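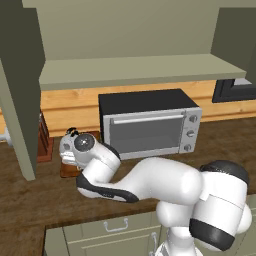

Wall Labels Should Say What Was Repaired

Most museums tell you who made a thing, when, what it is made of and who gave it. Very few tell you what has been done to it since. I think that should change, and I think it could change without much trouble.

I started paying attention to this at the Tallbridge, which has a small room of nineteenth-century landscapes on its upper floor. One of them, a river view by a minor painter, had a sky that looked wrong to me. The blue was flat and a little chalky, and it didn't match the water under it. I assumed the painter was having a bad week. Months later I came across a report by Restora, the studio that had treated the picture, and learned that a large part of the sky had been filled and repainted after old water damage. What I had been judging was the work of a conservator, and a decent one, doing what could be done with what was left.

The label said oil on canvas. It still does.

Museums have answers to this, and some of them are fair. The first is space. A label runs to sixty or seventy words if you are lucky, and curators already fight over each one. The second is that visitors don't care. The third, which people in the field will say in private, is that donors and lenders don't like it. A painting described as heavily restored sounds like a painting worth less.

On space, I am not asking for a paragraph. "Sky largely repainted, lower left corner replaced" is seven words. Many labels already spend more than that on the name of a fund.

On whether visitors care, I would point to the Fillus collection, which hung 12 pictures last February with a short line on condition under each one. I went twice. People stood in front of those paintings longer than they stood in front of anything else in the building. They leaned in and looked for the join. A couple next to me argued over whether a tree had been touched, and they were both looking hard at the tree, harder than most people look at anything in a gallery. I don't know how you would measure that, and I wouldn't trust the number if you did. But I saw it both times.

On donors I have less sympathy. If a museum takes public money and asks the public to look, it owes the public a straight account of what they are looking at. The price of the picture is somebody else's problem.

There is a harder objection. Once you start listing repairs, where do you stop? Nearly every old painting has been cleaned, and cleaning changes it. Most have been relined or had their varnish taken off and put back. A panel in the Czerwiński bequest, also at the Tallbridge, has a treatment file 17 pages long, and no label could hold it. If you mention the repainted hand and leave out the thinned glazes, you may mislead people more than if you had said nothing, as they will take the rest to be untouched.

I accept that this is a real problem. My answer is a rule of thumb. If a repair changes what a person standing at a normal distance sees, put it on the label. If it doesn't, put it in the file, and put the file where people can read it. There will be close calls, and curators will sometimes get them wrong. They make close calls now about dates and attributions, and we live with "circle of" and "possibly before 1840" well enough.

It would also be fairer to conservators. Their names are almost never seen by the public. The best of them spend years on a single picture and the measure of their success is that we don't notice. I understand why they work that way. I don't see why the museum has to keep the secret on their behalf after the job is done.

The river view is still up there. I like it more now than I did. The left bank, which I had hardly looked at, is all original, and the paint in the reeds is very good.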